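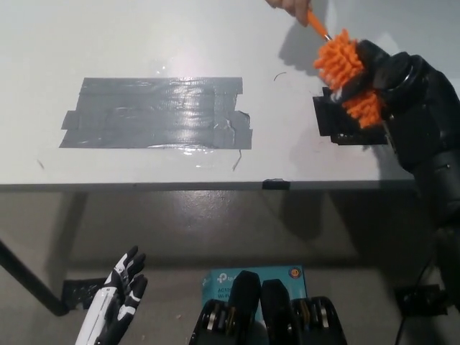 Bench inspection checklist — end effector comparison, Bay 2
Site: Meltmont
Filled in by: Zachary Paquette
Checked by: Murray Lachance
Date: Saturday, October 10, 2020

Scope: the two-finger gripper (Brorance) against the five-finger hand (Eshun), both run from the Madby controller. Mark each line Pass, Fail, N/A or Open. If you write anything other than Pass, put a comment under it. Lines left blank will be treated as Fail.

SECTION A. TABLE AND FLOOR

A1. Tabletop clear of loose screws, swarf and offcuts
Pass
Comment: A tiny dark speck, a small curved dark mark and a stray strand on the white surface. Wipe down before any camera run, as the segmentation picks up marks like these as objects.

A2. Tape on tabletop flat, no raised ends
Fail
Comment: The grey duct tape patch has wrinkles towards the right-hand end and the strip ends are uneven. A fingertip dragged across it can catch. Relay it in fresh strips and trim the ends square. Do not put another layer on top.
M.L.: Agreed. Use matt tape if we have it. The grey is shiny and throws streaks back under the overhead light.

A3. Front edge of table free of sharp corners
Pass
Comment: Black tape over the edge near the middle. Leave it on.

A4. Table does not rock when pushed at each corner
Pass

A5. Cables on floor clear of walking routes
Open
Comment: Thin black cable on the right-hand side of the floor. Needs a cover strip or to be routed along the leg.

A6. Floor dry and swept
Pass

SECTION B. POWER AND STOPS

B1. Emergency stop within reach of the person handing over objects
Pass
Comment: Reach checked from the far side of the table as well as from the operator's chair.

B2. Emergency stop cuts drive to both end effectors
Pass
Comment: Tried three times each. The Brorance fingers stay closed when power drops. The Eshun hand goes slack. Whoever is on the bench has to know which one is fitted, because you free a trapped object differently in each case.

B3. Controller restarts in hold and does not resume the last move
Fail
Comment: Madby held on the first two restarts and on the third it moved the wrist a short way before holding. Log saved. No hands inside the line on restart until this is sorted.
M.L.: I want this fixed before anybody starts the endurance runs. I don't mind if that costs us the week.

B4. Wireless link not used for any stop signal
Pass
Comment: Stop is hard-wired. Wi-Fi is for log files and nothing else.

SECTION C. GRIPPER, TWO-FINGER

C1. Finger pads seated, no lifting at the corners
Pass

C2. Fasteners tight
Pass
Comment: Witness marks lined up on all of them. One had been left unmarked since June, now done.

C3. Grip force limit set and locked
Pass
Comment: Set to 14 N for anything passed by hand. The limit goes back to default if the tool is swapped, so check it after every change and not only at the start of the day.

C4. Holds soft or tufted items without snagging
Open
Comment: The orange duster is a poor match for this gripper. The loops get into the gap beside the pad. Handle end is fine. Tuft end should be presented only with the limit checked and the speed down.

C5. Bearings free of fluff and grit
Open
Comment: To be looked at after each session with the duster. Add to the daily sheet.

C6. Cycle count since last service under 4000
Pass

SECTION D. HAND, FIVE-FINGER

D1. Fingers open fully and return to rest without sticking
Pass
Comment: A little slower on the ring finger. Within tolerance.

D2. Fingertip covers undamaged
Pass

D3. No pinch point at the base of the thumb with hand closed
Fail
Comment: There is one. A gloved finger will fit in and will not come out easily. Guard on order. Until then, no direct handovers with the Eshun hand — put the object on the table and let the hand pick it up from there.

D4. Parked position does not put the fingers at face height for a seated person
Pass

SECTION E. PEOPLE

E1. Person handing over holds the object by its far end
Pass
Comment: Keep the hand up by the end of the handle, away from the tool.

E2. Sleeves back, no lanyards, long hair tied
Pass

E3. Second person present whenever the arm is live
Pass

E4. Arm speed limited during handover
Pass
Comment: I would like it lower for the duster. The current setting feels quick when the tufts are already touching the arm.
M.L.: Drop it and see what it does to the results. If both tools are run at the same speed the comparison still stands.

RESULTS SO FAR, HANDOVER TRIALS (carried over from the bench log)

Brorance two-finger: 89 per cent held on first attempt
Eshun hand, pick from table: 69 per cent held on first attempt

These are not like for like, given D3. Please don't quote them side by side in the monthly note until the guard is on and the hand has done proper handovers.

ACTIONS

1. Relay tape, square ends (A2) — Z.P.
2. Cable cover (A5) — Z.P.
3. Restart fault, send log to Madby (B3) — M.L.
4. Bearing check added to daily sheet (C5) — Z.P.
5. Thumb guard, chase delivery (D3) — M.L.
6. Lower handover speed and repeat the duster set (E4) — both

Bench status: restricted use. Two-finger gripper only for handovers, two people present. Repeat sections B and D once items 3 and 5 are closed.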